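Notebook, desk cell, May

Started 9.40. Joint 5 was making the small knocking again when the arm comes back from the far side, so before any new recording I wanted the cable and the gripper checked. Aiguo Song heard it too, from the next room.

What I did in the morning:
Power off, arm parked high, waited for the brake click.
Opened the cover on the forearm. Two of four screws were only finger tight. I cleaned the threads and put them back with the weak glue, the blue one. Please do not use the red, Guangming Zhong needed a heat gun last time.
Moved the cable clamp two holes towards the elbow. The loop was too short and pulled at the connector when the wrist turned fully.
Wiped the finger pads with alcohol. The left pad has a small cut at the tip, still usable.

Then homing, three times. Offset on joint 5 came back as 3178 counts each time, same as in the Tirkonari sheet, so the encoder did not slip. I did not change the value.

The Gazelle box is again the test object. It is wide for this gripper, so it goes with the long side to the front and we close on the lid band, slowly. 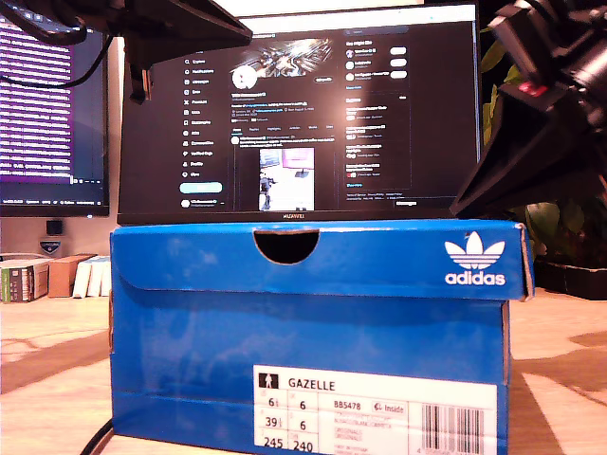 Why is the closing speed set so low?
At full speed the fingers reach the object before the force reading has settled, and the controller then adds more force than we asked for. With the limit at 10 mm/s the reading has time to follow. Cuiping Yin tried higher values with the old firmware and bent two cartons.

After lunch I went through the soft limits. The upper limit was still the one from the old table, 280 mm too generous on the monitor side. I brought it in and saved it under the name "desk_b". The old file is kept, but do not load it here — the wrist can reach the screens with it.

Flokus (the logging program) lost the connection one time, at 14.15. I restarted the service and it came back alone. The log says only "timeout on read", nothing more. I suspect the USB hub, I have suspected it already in the winter. Jinfeng Xie has a powered one from Ristić in the drawer, to ask. 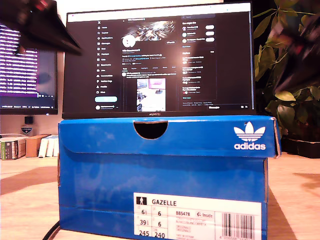

For the knocking: it is less, but I would not say it is gone. I ran 164 slow cycles on joint 5 alone and heard it two times, both near the end of the travel. It could be the belt. Tension tool is with Yiran Hao until next week, so I leave the belt as it is and keep the acceleration low in the meantime.

Still open:
— belt tension, joint 5
— new left pad (order from Prekance, the soft type, we have one spare only)
— USB hub
— write the new clamp position in the setup sheet, the drawing there is wrong now

Stopped 17.20, arm parked, brakes on.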